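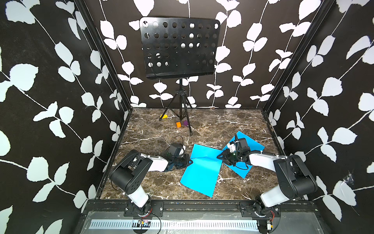

By Jarosław Jakubowski
Filed under Opinion, Zurnstead Notebook

I have spent most of June moving blue stuff around a fake marble floor with two robot arms, and I have an opinion I'd like to get off my chest: we throw away way too many examples.

Some background first. At Conau we collect runs for a learning system. A person works the arms, the arms do a small job with a couple of blue pieces, we save the run, and then we do it again. Our target for the batch was 1,000. We recorded 949 by Wednesday afternoon, and after the review pass we were left with 771. The rest got tossed for being "messy" -- a slow approach, a second try at a grab, a pause while the operator figured out which hand should go first.

Well, I like messy! When I pick up a sheet of paper off a smooth floor, I fumble it half the time. I slide it, I pin down one end, I switch hands. If the model only ever sees people getting it right on the first go, where is it supposed to learn what to do when the edge slips?

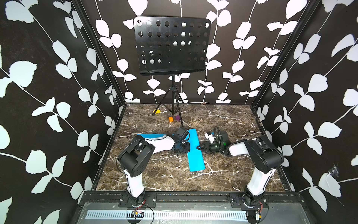

So should we just keep every run, good or bad?
I'd keep any run where the person recovered and finished the job, and drop the ones where the recording broke or the operator gave up.

My coworkers at Bustach, who share the review work with us, disagree with me on this, and they have a decent point. A model copies what it sees. Feed it a lot of dithering and you can end up with arms that dither. Fine. But then label the dithering! We already have a notes field on every run, and hardly anybody types in it (me included, most mornings).

The other thing I'd change is the pace. Nearly 40 runs in one sitting is too many for one pair of hands. By the end you've found your groove and every run looks like the last one -- same angle, same grip, same little hop at the finish. The reviewers love those. I think they're the least useful ones we have.

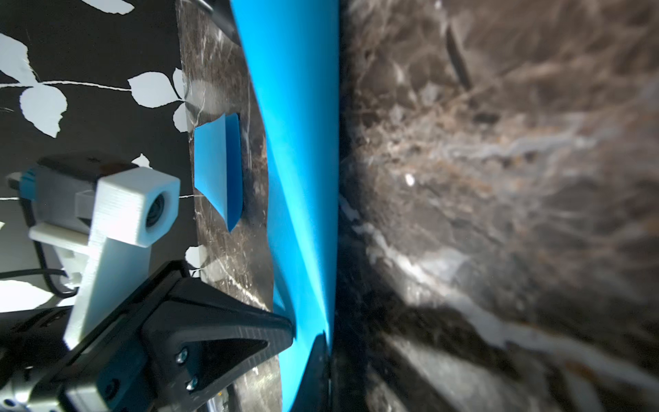

2 min read

I'll admit the close-up views have changed my mind about a few of my own runs. From across the table everything looks tidy, and then you check the wrist camera and there's a fingertip right up against the blue, with a blurry wall of brown marble filling half the view. That's a hard picture to learn from. It's also what the arm has to work with, so I'd want more of it in the set.

We start the Štěpánek batch next, with the same arms and a longer list of jobs. I've asked for two folders this time, one for clean runs and one for the ones with a save in the middle. Bustach said they'd think about it, and I'm going to keep bugging them until they do.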